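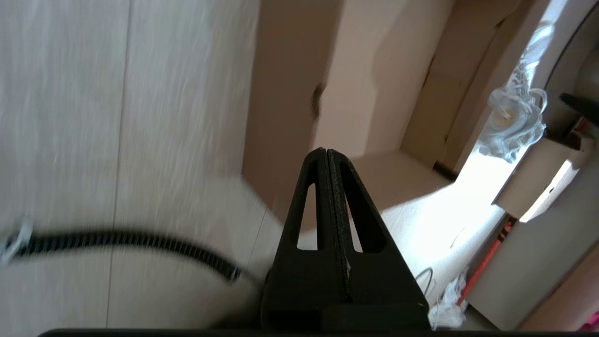 Clearing a storage corner beside a doorway

Applies to: hallway ends, laundry entries and sunroom corners where boxes, bags and long-handled tools collect. Allow 50 minutes for a corner with normal build-up.

You will need
Tape measure
Marker and packing tape
Two clip hooks (we used the Siregar type, 16 mm)
One wall-mounted handle grip
Damp cloth

Step 1. Mark the clear zone
Open the door fully and measure its swing. Add 17 cm and mark the line on the floor with tape. Everything inside the line has to be moved before you go further, including anything leaning on the door frame.

Step 2. Deal with cardboard
Open each box and check the contents. Boxes that stay are closed, taped and labelled on the short side, which will face the room. Empty boxes are flattened and taken out the same day. Keep cardboard out of direct sun. It fades, and the tape dries out and lifts.

Step 3. Sort plastic bags
Put all loose bags into a single bag and hang it from a clip hook at shoulder height. Discard any that are torn or sticky. Do not hang the bag where it can catch in the door.

Step 4. Hang long handles
Brooms and mops should hang head up, clear of the floor. Fix the grip 1,370 mm above floor level. This height suits most standard handles; for a shorter one, lower the grip until the handle sits clear of the skirting by a few centimetres. On a panel wall, screw into a stud. Adhesive grips tend to let go in warm weather.

Step 5. Secure cords
Run cords along the wall, never across the walkway. Leave a little slack at the plug end. If a cord has to pass a cabinet, clip it at the side panel so the door can still open.

Step 6. Wipe down
Clean the wall and cabinet panels from the top with a damp cloth, following the grain. For dark scuffs on painted surfaces, use a small amount of dish soap and test the colour in a hidden spot first. Dry the floor before putting boxes back.

Step 7. Return items
Heaviest boxes go against the wall, labels out. Check the door swing once more, then lift the tape.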